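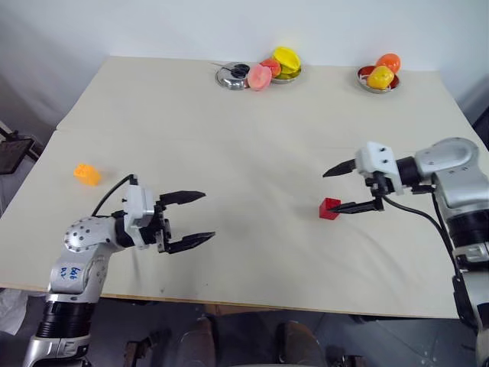

I've been helping with the robotics club in Groddale since the start of the school year, and I still don't buy the line that two arms are better than one. The Braltau project is the club's big thing this spring. The students want a pair of arms to sort things on a table, and they've logged 1,254 practice runs toward it. Fine. But look at what they've set themselves: a little red cube, then fruit and metal bowls all along the back. A cube has flat sides and I'd trust a gripper with it on a good day. Shiny bowls are another story, and that big yellow fruit with the ridges is wider than anything I'd have started with.

My other complaint is the scoring. A run counts as a success if the object ends up in a bowl, any bowl, even after two tries and a shove. I asked what the number looks like with first tries only. They hadn't kept track -- so now there's an extra column in the log, and I'm not very popular.

The Elero meet is in April and the club from Akbulut is going too, with one arm and a much shorter list of objects. I know which table I'd bet on. The students say I'll be buying the pizza.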